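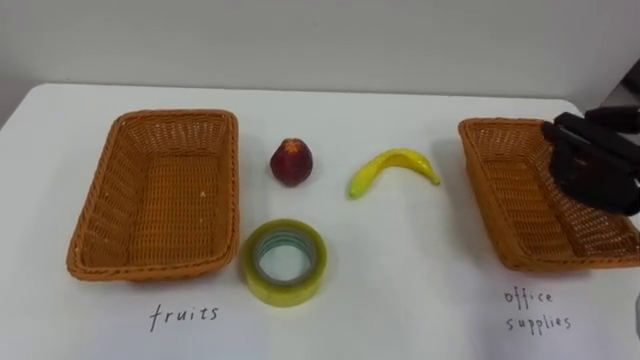
Figure 2. Table layout for the sorting task, with two labelled baskets and the items between them.

3.2 Collecting the demonstrations

All demonstrations were given by remote control. The operator wore a tracked glove and sat where the table could be seen directly, and finger and wrist movements were passed to the arm through Mirent, our control software. We had first tried moving the arm by hand in March, with its joints set to yield. This worked well enough for the path of the wrist but gave poor finger data, as the operator had to hold the forearm and had no good way of shaping the hand at the same time. Hand guiding was kept only for setting the start pose.

The task is to sort mixed items into two baskets, one for fruit and one for office supplies. The category names are written by hand in front of the baskets. We chose items that differ in how they have to be held. A banana can be taken across its middle, while a roll of tape lying flat leaves little room for a finger below it.

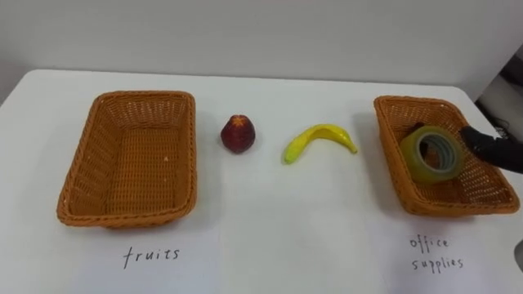 Operators were free to take the items in any order. An early version of the protocol fixed the order, and the policy trained on those recordings tended to go to the place where the first item had usually been, even when it was no longer there. With a free order this fault became much less common. We also asked operators to pause briefly before closing the fingers, so that the approach and the grasp could be separated in the recording without marking them by hand.

Four operators took part. Each had a practice period of 24 minutes, and nothing recorded in that time was used for training. After practice they worked in short blocks with a rest between them, as the glove becomes tiring to wear.

3.3 Difficult grasps and corrections

Not every demonstration was clean, and we did not want to throw away all those that were not. An operator who notices a poor grasp will usually correct it, and the correction is useful to a policy that will meet the same state on its own. Recordings were therefore kept if the operator recovered without touching the items by hand. 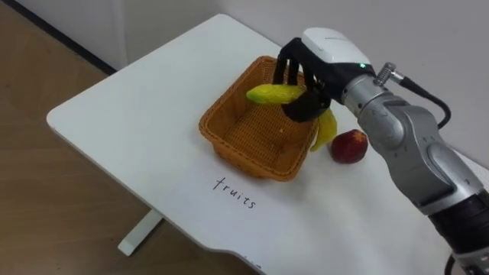 Crowding at the basket rim was the hardest condition to label. An item may be well held while another is in contact with the fingers or the basket, and a single label of "grasped" says nothing about the second one. With a long yellow-green fruit clasped above the fruit basket and a banana-like item caught between the rim and the lowest finger, the two need separate labels. We gave each item its own state: on the table, held, in contact but not held, or in the basket. The third state was added after the first round of labelling.

After filtering, the set held 2,931 demonstrations, each covering the movement of one item. We refer to it as Nigam in the rest of the paper. A recording was removed if the control link dropped, if an item left the table, or if the operator asked for it to be discarded.

3.4 Changes in layout
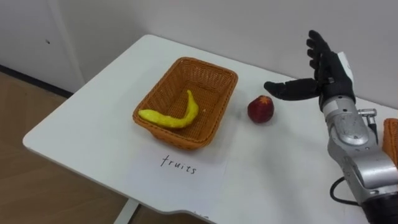
The position of the baskets and the form of the labels were varied between blocks. In some blocks the category name was written on the tabletop, and in others on a sheet of paper laid in front of the basket. The policy, Drunitik, receives the camera image and the joint positions of the arm and hand, with no separate input for the label text. We make no claim that it reads the words. The variation was meant to stop it from relying on one fixed arrangement of the table.

Two layouts were held back from training and used only in the tests of Section 4. The comparison method, Premidell, was trained on the same recordings and tested on the same layouts.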